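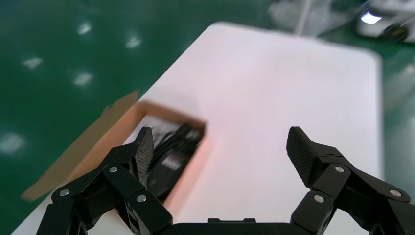
虚拟服装设计 第11讲讲义
长裙的权重与走路时的变形
授课:Katherine Bermúdez
2024年4月2日

一、上次作业的问题

大家交来的短外套,多数在站立的时候很好看。可是人物坐下来,腰部的皮肤就穿出来了。原因是衣服的骨骼权重和身体的权重不一样。请先从Jerkley身体模型复制权重,然后再用手修改。如果先画权重、后复制,前面画的都会被覆盖。

二、长裙比裤子难在哪里

裤子的每条裤腿跟着一条腿走,关系很清楚。裙子的中间部分在两腿之间,它应该听左腿的,还是听右腿的?如果直接复制身体权重,裙子中间会出现一条很硬的分界线,走路时像被撕开一样。

我的做法是这样:裙子正中的顶点,左右大腿各给一半;越往两边,离得近的那条腿的比重越大。腰线以下的一小段,主要交给骨盆。膝盖以下要特别平滑,不要让小腿的骨骼突然开始起作用。

术语:
权重:一个顶点受某根骨骼影响的程度。
穿模:身体从衣服里面露出来,或者一层衣服穿过另一层。
透明层:用来把身体的某一部分隐藏的贴图设置。

三、例子:Pacheco长裙

Pacheco是Gondance店的一条晚装长裙,由Lok-yiu Chang制作,她同意我们在课上拆开来看。裙子有2层,外层是薄纱,里层是缎子,一共1,951个顶点。顶点不算多,但是横向的线分布得很均匀,所以弯曲时形状比较自然。
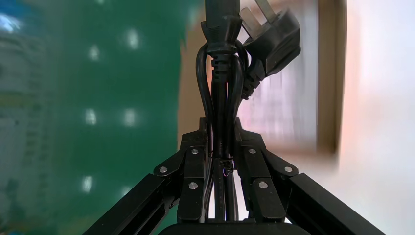 请注意里层比外层稍微短一点,也稍微窄一点。Lok-yiu Chang先做好里层的权重,再把它传到外层。两层的权重接近,走路时薄纱就不容易陷进缎子里面。她没有把希望放在透明层上,因为顾客常常把裙子和别人的靴子一起穿,隐藏了小腿以后靴子上面会空一块。

四、上传到Zustcombe以前

检查每个顶点最多受4根骨骼影响,多出来的要清除,再做一次归一化。
缩放和旋转要先应用,否则上传以后裙子可能躺在地上。
用走路、坐下、跳舞的动作各测试一遍。坐下的动作要试高椅子和矮沙发。
远距离的简化模型请自己做,自动生成的裙摆常常有洞。

五、作业

做一条过膝的裙子,单层或双层都可以。交模型文件、权重截图,还有一段说明,不超过200字,写你在哪个动作里遇到了穿模,怎么改的。贴图可以先用单色,花纹和蕾丝下一讲再做。

阅读:讲义附录里关于镜像权重的部分。用对称模型的同学请先读,修改一边以后再镜像到另一边。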